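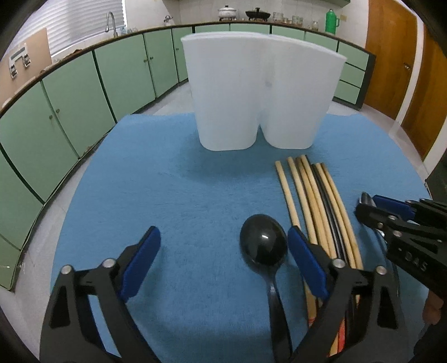 Re: Draft handling rules for two-gripper tabletop work - start positions and end positions

From: Hanneke Martens
Date: 15 Jun 2022
To: Gamura working list

Hi all,

I read the whole draft last night and I love where it's going! Section 4 alone would have saved me most of January. Comments on Michiels's points are inline, and then I have one proposal of my own at the bottom, so please scroll.

> Section 4.2 says "both grippers start open." I'd like it stricter.
> At Ruvora we ask for open jaws, on either side of the first object,
> before recording starts. Otherwise every operator invents a
> different approach and you can't compare takes.

Yes, with one change. For something like a spoon, straddling it with the handle running between the fingers is a great start position, and I'd be glad to see it written down. But for a bundle of chopsticks I wouldn't ask for it. They fan out at the tips and cross at the other end, and the right approach depends on how they happened to land. Could 4.2 say "straddling, for single objects" and leave bundles to the task sheet?

> 4.5, table covering. Do we need a rule at all? People will use what
> they have.

I think we do, a short one. A terry towel over the whole top is my favorite by far. Thin utensils sit up a little on the loops and the pads get under them more easily, and a dropped spoon doesn't go skating off. The rule could be: cover the full working area, one plain color, write down the material. I'd add "note it if the cover is close in color to the finger pads", because blue pads over a blue towel are a perfectly good setup but the people doing the labeling will want to know.

> 4.7, containers. "The target container must be in view at the
> start." Agreed, no comment.

Agreed too. For containers with two compartments, though, the task sheet has to say which side gets what. We had 34 takes come back from Gruter where the spoon went left in some and right in others, all following the instructions to the letter. Our own fault entirely. The sheet said "put the utensils away" and that was it.

> 5.1, number of objects. Propose a maximum of 11 loose items per
> task, counting every stick in a bundle.

Counting every stick is the right call! Seven chopsticks and a spoon is eight items under that rule, which still fits, and it stops us from writing "one bundle" on the sheet and then arguing over the stray one. Please also have the sheet record odd ones by color, e.g. one black stick among the pale ones. It takes a few words and makes it so much easier to tell afterwards whether the set is complete.

Now my proposal. I'd like a new 4.8 on two hands working close together:

4.8 (new) When both grippers are over the same small area, one is named the lead for each step. The other holds still or backs off until the lead has closed on its object. The task sheet names the lead as left or right, never as "the near one".

We tried this wording with 30 takes and the operators picked it up right away. Bumped fingers dropped to almost none, and the takes look calmer too - you can really follow what each hand is up to. I can send the task sheets to anyone who wants them.

If there are no objections I'll put 4.2, 4.5, 4.7 and 4.8 into the shared draft, marked as changes so Michiels can undo whatever he hates. Could somebody with more patience than me look at the wording in 5.1?

Hanneke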